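Mixing metals in a small kitchen: talk me into it or out of it
Home Projects > Kitchens > Cabinets and Hardware

larkspur_and_lime
Original post

Okay, kitchen people, I need opinions, and I know you have them. We're on Nolte Street in Mekville in a 1950s house with a galley kitchen you can cross in two steps. The cabinet boxes are solid and staying. I'm painting the doors (13 of them, plus five drawer fronts) in a dark gray called Tolness, which I have already bought, so please don't try to move me to sage green. My sister has been working on that for a month!

What I can't settle is the hardware. The faucet is brushed silver and it's staying because it was a birthday present and I love it. The stove is stainless. The light over the sink is old brass and came with the house. My husband wants black pulls. My sister says everything in a room has to match or it looks like a yard sale. I have been to three stores and my purse is full of sample knobs. 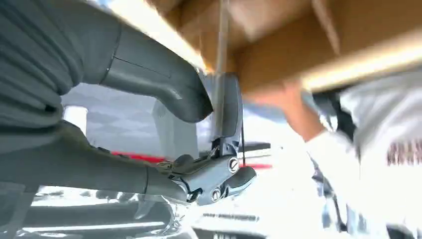
My real worry is that dark gray doors with black pulls turn into one big smudge at night. We get no sun in there after lunch, so whatever I put on those doors has to be findable by a tired person who wants cereal. I keep coming back to brushed silver because of how it catches the light next to dark gray, like it does up there, where the metal has those bright highlights and the gray stays quiet. I don't even mind seeing a round screw head or two. It looks like somebody meant it. But will silver pulls plus a brass light look confused? And do I have to change the hinges too? Ours are the kind that show on the outside of the door and they're a sort of tired copper color.

Budget for the whole thing, paint included, is $1,186. Yes, that is a weird number. It's what was left in the window fund after the windows.

porchlight77
Reply

Do it! Silver on dark gray is lovely and it won't look dated in five years the way I suspect all those black pulls will. We did ours in something similar and I still get a little thrill when I come down in the morning.

As for the brass light, leave it alone. One odd thing in a room is charming. If you had one brass light and one copper pot rack and one chrome toaster and bronze hinges, then your sister might have a point.

And yes, change the hinges. Or paint them, but then we have to have a fight about painting hinges.

grumpy_miter
Reply

I'll start that fight. Never paint hinges. I've taken apart maybe a dozen kitchens for friends and family, and painted hinges are the thing that makes me want to go home. The paint cracks at the knuckle the first week and then little flakes end up on the counter. If the door needs adjusting, you have to dig paint out of the screw slots with an awl before you can even start.

Also I disagree about silver. On a dark door it shows every wet fingerprint. Black is boring but black is forgiving. You have a galley kitchen and you cook in it. Think about chicken hands.

larkspur_and_lime
Reply

"Think about chicken hands" is going on the fridge.

Isn't brushed supposed to be better about prints than polished though? The faucet gets touched forty times a day and I wipe it maybe once.

grumpy_miter
Reply

Better than polished, sure. Everything is better than polished.

Emmett Boateng
Reply

I ran the counter at a hardware store for a long time, so here are a few things from that side of it.

Measure the hole spacing on your old pulls before you fall in love with anything. People would come in with a box of beautiful new pulls and find out the holes were a quarter inch off, and then they're filling and drilling on doors they just painted. If you have single-hole knobs now, you're free to go to a pull and drill one new hole, but do the drilling before the paint.

Second, "brushed silver" isn't one color. Some lean yellow, some lean blue. Bring the faucet to the store if you can (you can't, I know) or bring one pull home and hold it right up against the faucet at night with the kitchen lights on. Store lighting is nothing like your kitchen.

Third, if your hinges show, get them from the same maker as your pulls. Two silvers from two makers will bother you more than silver and brass ever would.

tinytown_tess
Reply

Seconding Emmett on the lighting! My pulls looked like silver in the store and went straight-up pink at home. It was the bulbs. I swapped them for the 3,000 kelvin kind and the whole room calmed down. Cost me less than lunch.

Unpopular opinion though - I think OP's husband is right. Black pulls on dark gray look expensive. The smudge thing is the whole appeal, it goes quiet and you notice the counters instead. OP, what are your counters?

larkspur_and_lime
Reply

The counters are speckled laminate from before I was born, so I would prefer that people notice something else.

Emmett, I went and measured and I'm so glad you said it. The drawers are three inches center to center, and the doors all have a single knob hole. So I think I'd get three-inch pulls for the drawers and then... knobs on the doors? Is that allowed? Can you have both?

porchlight77
Reply

You can have both! Pulls on drawers and knobs on doors is about as traditional as it gets. Half the kitchens on my mother's block are like that.

grumpy_miter
Reply

It's fine. Just don't put a knob on whatever door hides the trash. You'll be opening that with an elbow or one greasy finger and a knob is no help. Put a pull there.

larkspur_and_lime
Update, a few weeks later

So it's August and it is DONE except for the one door that I dropped. Thank you all, I read this thread to my husband in bed and he said grumpy_miter was the only sensible person on it, but we went silver anyway. The pulls, knobs and hinges are all Plesska, same line, same finish, per Emmett. Since a couple of people messaged me asking what order I did things in, I'll put it down while I still remember.

1. Numbered every door and its spot on the cabinet box with painter's tape. I put the tape under the hinge, where the paint wasn't going to go. My sister thought this was overkill until she tried to hang door four where door nine goes.

2. Washed everything with degreaser, twice. The door over the stove took four rounds and I don't want to talk about it. Then filled the dings, sanded, primed, and did two coats of the Tolness with a foam roller. I went over the first coat very lightly with 600 grit once it had dried overnight, and the second coat went on like glass. Let the doors sit a full week before touching them, which was the hardest part of the whole project, because we were eating in front of open cupboards like raccoons. 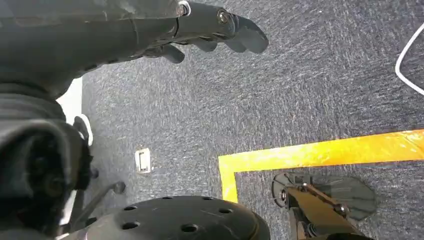
3. Made a template out of a cereal box for the new hole on the trash door. Drilled from the front with a scrap block clamped behind so the back didn't splinter.

4. Hinges on the doors first, flat on a towel on the dining table, then doors on the boxes with two people. One holds, one drives the screws. Don't tighten anything all the way until both hinges are in, or you'll be doing it over.

5. Knobs and pulls last. Mine came with screws that were too long for the drawer fronts, so budget for a bag of shorter ones.

It came in under budget, by enough to buy the new bulbs and a pizza. And the brass light looks great! I was so worried about it and now it's the thing people compliment.

tinytown_tess
Reply

Okay, I take back about sixty percent of what I said. A galley with no afternoon sun probably did want the silver. I'm keeping my black pulls in the powder room out of spite.

Did you do the insides of the doors too?

larkspur_and_lime
Reply

Yes, both sides. I did the insides first so that if one side got marks from the little stands it would be the inside. Two of them did get marks. You'd have to be unloading soup cans to see it.

grumpy_miter
Reply

Good job on the new hinges. How are the fingerprints?

larkspur_and_lime
Reply

On the silver, hardly any! On the dark gray doors, SO many. The fridge end is the worst, at exactly the height of a nine-year-old. You were warning me about the wrong part of the door.

grumpy_miter
Reply

Microfiber, warm water, one drop of dish soap. No spray cleaner for the first month, the paint is still hardening.

Emmett Boateng
Reply

Agree with that, and I'd buy two extra knobs and one extra pull now and put them in a drawer. Finishes get discontinued, and a match five years from now is hard to find. Same with a hinge, if they sell them singly.

porchlight77
Reply

Which drawer, though? I have extras for my kitchen somewhere in this house and I've been looking since we moved in.

larkspur_and_lime
Reply

Taped mine to the inside of the cabinet under the sink in a sandwich bag, with the leftover paint label stuck on it. Now I have to go sand the door I dropped. It landed on a corner, so if anybody has a favorite wood filler for corners, please tell me before I go to the store at five.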